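Omulthorpe robotics class takes on the dishes

OMULTHORPE, 25 December 2019 -- The students of the Bekano evening robotics class have spent the fall term teaching a pair of robot arms to do what most of them avoid doing at home. The final project, announced back in August to groans, is called Clear the Table, and it asks the machines to handle a plate, a mug, a cloth and whatever has been left lying among them.

Instructor Hooman Rahimi picked the theme over last year's, which was stacking blocks. "Blocks are polite," he said. "A cloth never lies the same way two times running, and it has no corner where you expect one." The class of 12 works in teams, each with the same table, the same purple plate and its own opinions about how hard a gripper should squeeze.

Teams get 60 minutes on the arms per session. A good share of it goes to arguing. The cloth task has produced the most arguments, mainly over whether one hand should hold while the other folds, or whether both should simply grab and hope.

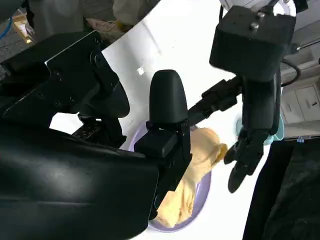

How is the project graded? Each team runs its routine 8 times, and Rahimi scores every attempt on whether the item ends up where the team said it would. Speed earns nothing. Neither does style, although one team has asked for an appeal on that point.

The rules fit on a single sheet taped inside the classroom door. Teams may change the code between attempts, but they may not reach in and nudge anything once a run has started. A student who nudges loses the run and makes the coffee. The coffee, according to several students, is the stronger deterrent.

Most of the code is written in Tamiru, a small scripting tool that the class has kept going for years on patches and goodwill. It lets a student write "close left hand" and get a closed left hand, most of the time. Error messages are brief and tend toward the philosophical. The current favorite reads "object was expected," which

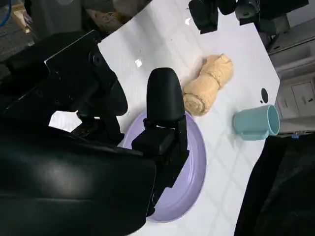 has since been printed on the class T-shirt, in a typeface nobody voted for.

The food round comes last. Bread is the hard part of it, Rahimi said, on the grounds that a roll will put up with a firm grip right up to the moment when it is no longer a roll. Teams are allowed 2 practice grips before scoring begins. One group has proposed a gentler closing speed and written a four-page defense of it, with graphs. Another changed a single number and went home early.
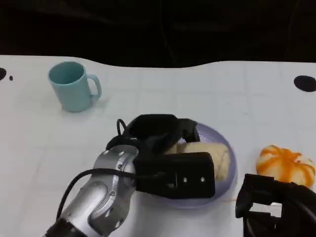 Bread roll on the plate, pumpkin bun waiting its turn.

Final runs will be held in the Darateo hall after the winter break, and families are welcome. Rahimi asks that visitors keep behind the tape and save their advice for the end -- there was a good deal of it last year, and that was only for blocks. Scores go up on the classroom door the same evening, next to the rules and the coffee rota.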